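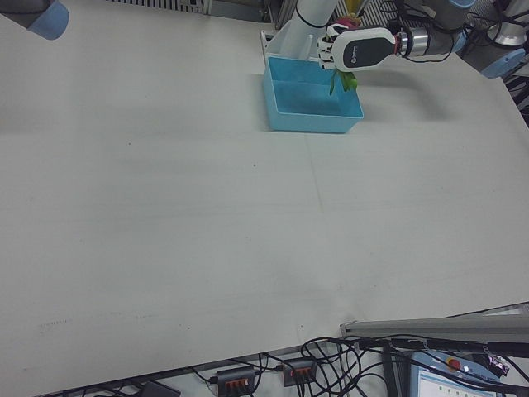 ## Jundia: training a hand controller on fewer demonstrations

The Skindon group at Staletti has finished the first round of tests on Jundia, a method for deciding which recorded demonstrations to keep when training a robot hand to pick things up and put them in a tray. The short version: a controller trained on 330 chosen episodes did as well in our tests as one trained on the full set of 2499.

Readers of the last issue will remember the problem. Operators at the Abbasi building have been recording pick-and-place episodes for months, and training on everything had become slow. We also suspected that much of the set was the same motion over and over. An operator who has found a comfortable way to lift a dragon fruit will keep lifting it that way, with the fruit in the same part of the table and the fingers closing in the same order. The controller gets very good at that one lift. Move the fruit a hand's width to the side, or turn it so the leafy parts face the palm, and it does much worse.

### How the selection works

Jundia looks at each episode at two moments only. The first is when the fingers have closed on the object. The second is when they are about to open over the tray. For each moment we store the finger joint angles, the wrist pose, and a short numeric summary of the camera images. Everything between the two is ignored at this stage, though it is still used later in training.

Episodes are then added to the training set one at a time. At each step the method takes the episode that is farthest from anything already chosen, measured on both moments together. It stops when the next candidate falls under a distance limit. On our data that happened at 330 episodes. The limit was set before any robot tests were run and has not been changed.

We had tried choosing on the grasp alone. That version picked up the fruit well but was poor at letting go. It tended to open the fingers with the hand too high or too close to the wall of the tray, and the fruit would land on the rim. Adding the release moment fixed most of this. The partition in the tray makes the release harder than it sounds, especially for the smaller compartment, where a round object held off center has little room.

### What we tested

Each controller was given 200 tries on the same table with the same hand and the same light blue tray. Start positions for the fruit were drawn ahead of time and used in the same order for both. A try counted as a success if the fruit ended up fully inside the requested compartment with no help from the operator. Regrasps were allowed, as long as the whole try stayed under the time limit of 90 seconds.

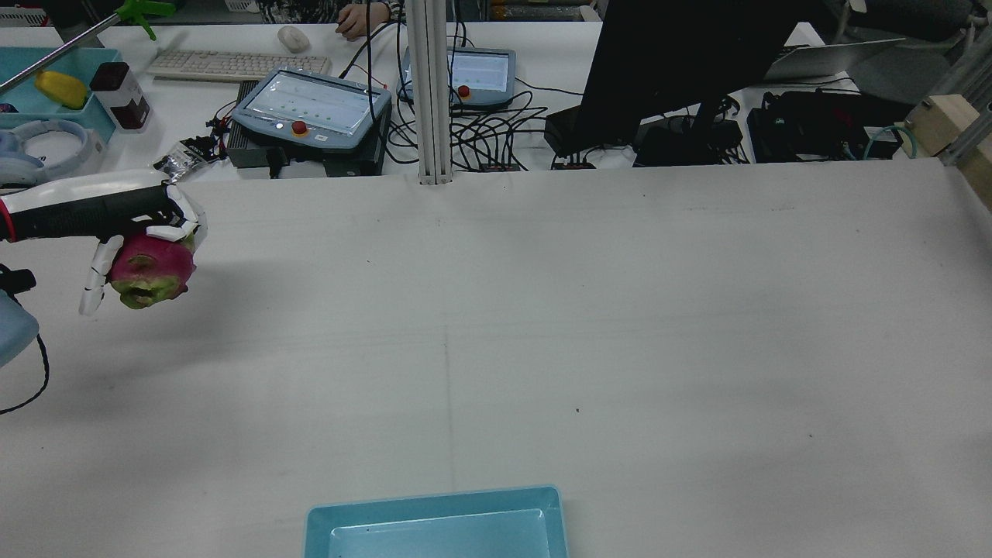 The two controllers finished close enough that we do not want to claim a winner. The one trained on the chosen episodes was more reliable when the fruit started near the far edge of the table, and the one trained on everything was smoother through the middle of the motion. Most failures for both came from the grasp. With fingers over the top and sides of the fruit, a small error in the thumb is enough to make it roll in the hand during the lift. It may stay in the grip, but the release then starts from a pose the controller has rarely seen.

Annick Carré also ran a comparison with 330 episodes picked at random. That controller did clearly worse than the other two, and it failed in a familiar way: good in the middle of the table, weak toward the edges. She repeated the random draw with a different seed and got the same pattern.

### Limits

All of this is one hand, one tray and one kind of object. Dragon fruit shapes are useful for this work since the green parts get in the way of the fingers, but they say little about flat or thin things. We have also not tested with other items on the table. A cluttered start would probably need a third stored moment, when the hand begins its approach, and we do not know yet what that does to the size of the chosen set.

The distance measure needs work too. Finger angles and image summaries are on different scales, and the weights between them were set by hand. Two people in the group have argued for learning the weights. That will be tried next, before any new objects are added.

### For other groups at Staletti

The selection script runs on any set stored in the Skindon episode format. It needs the close and open times to be marked, so older recordings without those marks have to be labeled first. Annick has a small tool for this and can share it. Episode lists for both training sets, along with the start positions, are in the Jundia project folder. Group talks on the results are planned for December at Abbasi, and questions before then can go to Annick directly.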